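MEMORANDUM OF TRANSITION, COUNTER SERVICES
Skustton Terminal, Lower Concourse

The Forkia units were placed in service at the lower concourse in October. Notice had been given to all counter staff in writing, and a second notice was posted beside the time clock, where it remained after the work was done. It stated that 449 items would be restocked in each shift, that no position would be eliminated before the end of the quarter, and that staff were to address any concern to the office of the Transition Recorder.

The Transition Recorder was Natália Kuruc. She had worked the counter for eleven years before her appointment, and she retained her old locker, number 279, under an arrangement that had never been put on paper.

Her duties were set out in the Cordero agreement. She was to observe the arm at its stand, enter each intervention by a member of staff, and assign a cause. The form allowed 3 causes: obstruction, misplacement, and other. In the first week the staff intervened often. They straightened the granola bars. They turned the bottles. Most of this was entered under other.
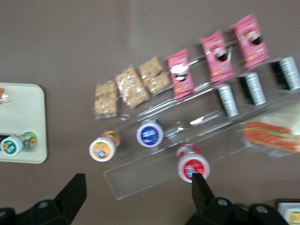 SECTION 4. CONDUCT OF STAFF DURING RESTOCKING

Staff shall remain behind the yellow line while the arm is in motion. Staff shall not correct the position of a bottle, packet or roll unless requested to do so by the unit. The drinks shall be placed at the front of the stand and the granola bars at the rear, and any departure from this order shall be reported to the Recorder.

Kuruc read Section 4 aloud at the six o'clock briefing, as required. When she had finished, Munstead, the senior attendant, asked whether a customer might still be told which sandwich was the better one. The section was silent on the matter. She said that she would inquire.

The inquiry was forwarded to the district office and given the number 553. While it was pending, Munstead continued to advise customers from behind the yellow line, in a somewhat louder voice than before. The arm went on with its work between them. It took a bottle from the tray, held it over the stand, and set it down. A woman on her way to the early train thanked it, then looked at Munstead and thanked him also.

Kuruc had her pen over the form. No intervention had occurred, and there was no box for what had. She wrote the time -- 6:40 -- and left the cause blank.

The district office replied that inquiry 553 had been received.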